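Satish Nadar
Posts in this thread: 7

1/ Finished the microwave set for Lukus this afternoon. 211 recorded runs, 156 kept. A few notes for anyone collecting their own examples for a small arm.

2/ The task is short. Start with the gripper open, go to the door, open it, back off, stop. One run is one attempt by a person driving the arm. Kiprono Nyanda drove most of them and I did the labels.

3/ We hung a plain white cloth behind the table and kept the surface clear apart from the microwave and the power strip. The first batch in July had shelves in the background, and the model did badly as soon as we moved to another room. We'll put the clutter back in later, a bit at a time, and note what was added.
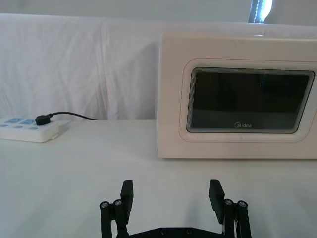
4/ What got a run thrown out
Mostly long pauses. If the driver stops to think for a few seconds, the model learns to stop there too. We also dropped runs where the microwave slid on the table, and a handful where the wrist video and the joint log didn't line up. Kundano flags the last kind for us. The pauses I still find by hand.

5/ Starting positions matter more than I expected. Kiprono was beginning nearly every run from the same spot, a little left of the door. Now we have a sheet of start points and work down it. White appliance, white cloth, white table is also hard on the wrist camera, so we locked the exposure before the second batch and left it alone.

6/ Someone at Stalton asked how many runs you need. I don't have a general answer. For this door, training on the first 100 kept runs gave us something that reached the right place and then fumbled the pull. The rest of the set is heavy on the pull for that reason. Training on the full 156 starts tonight.

7/ Next up is closing the door, then the same two tasks on a darker microwave that Pillai is lending us. I'll post the label sheet once I've cleaned up the column names. Replies are open if you want to compare notes on trimming pauses.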